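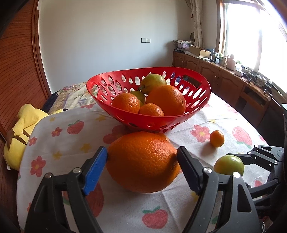

Quiénes somos

En Veslow llevamos cítricos a las casas. Dicho así suena a poca cosa, y durante los primeros años lo era: una furgoneta prestada, un cuaderno de pedidos y la cocina de Olga Villalba convertida en almacén cada jueves por la noche. Hoy repartimos fruta a 498 hogares, tenemos un local con persiana propia y una balanza que no hay que calzar con un cartón, pero seguimos escogiendo las naranjas a mano, una a una, y seguimos discutiendo en voz alta si esta sí o esta no.

El nombre nos lo preguntan mucho. Salió de una sobremesa larguísima en la que nadie se ponía de acuerdo, y lo único que podemos decir es que las otras opciones eran peores.

De dónde viene la fruta

Casi todo lo que repartimos sale de la finca Bustos, que la familia de Bautista Cabral trabaja desde que su abuelo plantó los primeros naranjos junto a la acequia. Bautista es quien decide cuándo se recoge cada bancal y no hay manera de meterle prisa (lo hemos intentado, sobre todo en noviembre, cuando los clientes empiezan a llamar). De allí vienen las naranjas de mesa, las de zumo y las mandarinas. Los limones y las limas nos los trae Radomir Georgiev, que tiene un huerto pequeño y muy soleado a 8 kilómetros del nuestro y que nos enseñó casi todo lo que sabemos de injertos.

No enceramos la fruta ni la pasamos por cámaras de color. Por eso en una misma caja pueden ir una naranja de un color muy vivo, otra algo más alargada, una con vetas amarillas y alguna que todavía verdea por un lado. El color de la piel depende mucho del frío de las noches, y una naranja con la piel verdosa puede estar dulce y lista para comer. Al principio lo explicábamos por teléfono a cada persona que llamaba extrañada — y eran bastantes —, y ahora metemos una tarjetita en la caja que escribió Timothée Marchal con su mejor letra.

Un frutero en el centro de la mesa

Nos gusta la fruta que está a la vista. La mayoría de nosotros crecimos en casas donde había un frutero en medio de la mesa, muchas veces de plástico y con agujeros, sobre un mantel estampado de fresas o de flores, y donde uno cogía una mandarina al pasar sin pedir permiso. Un frutero calado, además, es muy buena idea: el aire pasa por debajo y por los lados, y la fruta no se queda sudando en el fondo como en los cuencos hondos.

Ya que estamos, le dejamos los consejos que damos siempre en el reparto. Ponga en el frutero lo que vaya a comer en unos días y guarde el resto en un sitio fresco, sin bolsa. Dele la vuelta a las piezas de vez en cuando, y si una se ablanda, sáquela enseguida. Las mandarinas son las primeras que hay que gastar, que tienen la piel fina y aguantan menos. Y no lave la fruta hasta el momento de comerla, por favor, aunque venga con un poco de polvo del campo.

Quién hace qué

Olga lleva los pedidos y es la voz que oirá si nos llama. Timothée se encarga del local, de las cajas y de los repartos de la mañana; los de la tarde los hace Bautista Zapata, al que en la casa llamamos Zapata a secas para no confundirlo con el otro Bautista, cosa que aun así ocurre todas las semanas. En temporada alta nos echan una mano dos o tres personas del pueblo, casi siempre las mismas, y entonces el almuerzo se hace en una mesa larga que ponemos en la puerta.

En agosto cerramos. No hay naranjas que valgan la pena, y las que podríamos comprar fuera no las conocemos. Aprovechamos para pintar, arreglar cajas y ver un poco a la familia.

Cómo encargar

Puede pedir por teléfono o pasar por el local, que está en la calle Jisulo, número 51, al fondo del patio. Hay caja pequeña, caja grande y caja mezclada, que lleva naranjas, mandarinas y lo que haya traído Radomir esa semana. Si en casa son de hacer zumo todas las mañanas, dígaselo a Olga y le apartará piezas de piel fina. Las cajas son retornables: déjelas en la puerta el día del siguiente reparto y nosotros las recogemos.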